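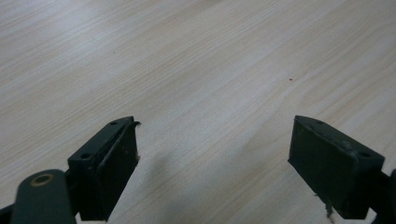

4. Form and authorship in wedding anniversary notices

4.1 Source material

The notices considered in this section are drawn from the MacBrayne deposit, a body of clippings, submission forms and paste-up sheets kept by the weekly newspaper that served Dosutport and the farming districts inland from it. The deposit is uneven. Printed notices survive for nearly the whole run of the community page, whereas the forms on which families supplied their information survive only in part, and chiefly for the later years. Where both exist, the printed text can be set beside the text as the family wrote it. These matched pairs form the basis of the discussion in 4.3 and 4.4.

Only notices of wedding anniversaries are treated here. Engagement and birth notices appeared on the same page and were often set in the same type, but they were submitted under different conditions and by different people, and are dealt with separately in Section 5. Notices placed by a business or club on behalf of a member have been left out, even where the wording is otherwise identical to that of a family notice. A small number of items proved difficult to classify, in particular letters of thanks printed after a party, and these were retained only if they named the couple and stated the anniversary being marked.

Clippings were unfolded and read on a light wood-grain tabletop of the kind seen in Figure 1, and transcribed line by line. Original capitalization, punctuation and line breaks were kept. The transcriptions were entered in Tronov, where each person mentioned was assigned a role (spouse, child, child's spouse, grandchild, attendant, other) and a position in the order of naming. Names themselves were replaced with codes before analysis. Two readers coded each notice, and disagreements were settled by returning to the clipping. Most disagreements concerned relatives introduced by first name only, with no statement of how they were related to the couple.

4.2 The standard notice

A reader of the community page in almost any year would have met the same sequence. The couple is named first, usually under the husband's full name preceded by "Mr. and Mrs."; the anniversary follows, then the place and form of the celebration; the children are listed with their places of residence; and the notice closes with the number of grandchildren or with an expression of good wishes. The sequence is stable enough that departures from it are readily noticed, and were presumably noticed by readers at the time.

The 40th anniversary holds a distinct place in the material. Style instructions pasted inside the cover of one ledger in the deposit state that a photograph would be accepted without charge from the 40th onward, and that earlier anniversaries were to be "kept to 6 lines". The effect on the printed page is plain. Notices of earlier anniversaries are short and seldom go beyond the couple and their children. Those from the 40th onward are longer, more varied in content, and far more likely to describe the original wedding: the church, the weather, the attendants, the meal and, in several cases, the condition of the road.

The line limit was not evenly enforced. Families living in the outlying districts appear to have been allowed somewhat greater length, possibly in recognition of the newspaper's second function there as a means of sending news to relatives who had moved away. The ledger offers no guidance on the point, and the pattern may equally reflect the habits of the district correspondents, who submitted their columns already composed and whose copy seems to have been only lightly edited.

4.3 Order of naming

The order in which children are named is the feature of the notices most often discussed in the literature on family announcements, and it is commonly read as an order of birth. In the Dosutport material this reading holds for the earlier notices and becomes less secure in the later ones. Where the submission form survives, it is possible to identify at least three other principles at work. Some families list the children living nearby before those who have moved away. Some place the child who hosted the celebration first. Others list sons and daughters in separate groups, each group in order of age, a practice that the printed notice frequently obscures by running both groups together with commas.

The printed form carried its own assumptions. It provided a single ruled space headed "Children (eldest first)", with a column at the right for "Town". Families who wished to say something that the form did not anticipate wrote in the margin or on the back. Stepchildren, foster children and children who had died are found disproportionately in these marginal entries. Of the 16 forms in the matched set that carry a note on the reverse, the greater part concern a relative for whom the ruled space made no obvious provision. The notes are practical in tone. One reads, in full, "Please put him in with the others." Another asks that a deceased daughter be named "in her place and not at the end".

The newspaper met such requests more often than it declined them. When it did decline, the usual course was to move the name to a closing sentence beginning "They were predeceased by". The formula was borrowed from the obituary columns, and its appearance in a celebratory notice seems to have been felt as awkward. In November of the year in which the form was redesigned, the heading was shortened to "Family" and the instruction as to age was dropped. No memorandum explaining the change has been found. From that point the order of naming must be treated as the family's own, and it can no longer be used as evidence of relative age without corroboration from another source.

4.4 Who wrote the notice

Anniversary notices are written in the third person and bear no signature. It has generally been assumed that they were composed by newspaper staff from particulars supplied by the couple. The forms suggest a different arrangement. The line for "Submitted by" is completed in most of the surviving examples, and the person named is typically a daughter or daughter-in-law. The couple themselves are recorded as submitting the notice only occasionally, and then mostly for anniversaries before the 40th, when there was no photograph and perhaps no organized celebration.

The handwriting supports the same conclusion with some qualification. In several forms the particulars of the original wedding are in one hand and the list of family members in another. The likeliest explanation is that the form was passed between generations, with the older couple supplying the account of the wedding day and a younger relative completing the remainder. Such forms complicate any attempt to assign a single author. They also help to account for an otherwise puzzling shift in register within the printed notices, where a spare and rather official list of names may follow a passage of real warmth about a borrowed dress or a late train.

Editorial intervention can be measured only for the matched pairs. Staff corrected spelling, supplied missing place names and removed endearments as a matter of routine. Nicknames were treated inconsistently: they were struck out in the couple's own names and generally allowed to stand in those of grandchildren. Expressions of religious thanks were left alone. Mentions of illness were often removed, although a husband's recovery from an operation was kept in at least one notice where the family had underlined it. Prices, such as the cost of the original reception, were removed in the earlier years and kept in the later ones, by which time they had presumably acquired some value as curiosities.

4.5 The page as a commercial space

The community page was not supported by fees alone. During its last years a strip along the foot of the page was let to local advertisers, the longest-standing being a florist, a hall-rental business and the Nuvitness exercise studio. Advertisers were given no say over the notices above them so far as the deposit shows. The strip did, however, fix the depth of the page, and when submissions were heavy it was the notices that gave way. Held-over items were printed in the following issue, sometimes after the celebration they had invited readers to attend. The correspondence file contains a modest number of complaints on this subject, all of them courteous, and one standard reply.

Advertising also affected the surviving record in a less direct manner. Pages with a full strip were kept whole, apparently as proof of publication for the advertiser, and they are therefore preserved together with notices that might otherwise have been clipped and lost. Issues with unsold space are more poorly represented. Any comparison of the frequency of notices between years must allow for this, and no such comparison is attempted here. The discussion of engagement and birth notices in Section 5 is subject to the same restriction.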